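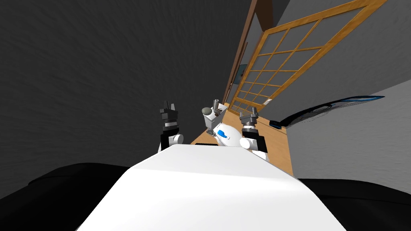
Zatidia view from the head position: both arms forward, white device between the grippers. Simulated room.

Review: Zatidia two-arm simulation licence
Posted 31/07/2021 by Chaminda Khondokar

Our workshop has been putting money aside for a two-armed mobile robot, and I was asked to find out if the simulator was worth paying for first. The licence is $1840 a year. I went in doubtful and I've come out a bit less so, though my wallet stays where it is for now.

The sales page makes a lot of the rooms. They're good. The one I used most has honey-coloured wooden flooring, a shoji-style door and grey walls with a faint texture. Very nice, but I'm not buying a door. What I wanted to know was how much the robot's own body gets in the way when you look down past it, and on that point the program earned some respect. The broad white top takes up a fair piece of the view, and anything close in has to be judged over the edge of it. I'd have missed that from a brochure.

Grippers are two-fingered on both sides. For small appliances I can see it working. For the odd-shaped stock we handle, I'd want a quote on other fingers before signing anything, and Zatidia's answer was that the price is "on application". I've never known that to mean cheap.

Other gripes. Extra objects come in packs at $200 each, and we would need several. The trial runs 16 days, which went quickly when I spent the first few sorting out a graphics driver. Support took 7 days to reply to a plain question about licence transfers. Plivari offers a cheaper package with uglier rooms, and for budgeting purposes ugly would do me fine.

My main worry is that a tidy result on screen gets read out at a planning meeting as if it were a test. It tells you a little about reach and sightlines. It doesn't tell you what the arms will do with a scuffed box on our concrete, or what a service call costs out here.

Worth the free trial if you're at the colour-brochure stage. I wouldn't pay for a full year until there's a hardware quote beside it.

Rating: 3 out of 5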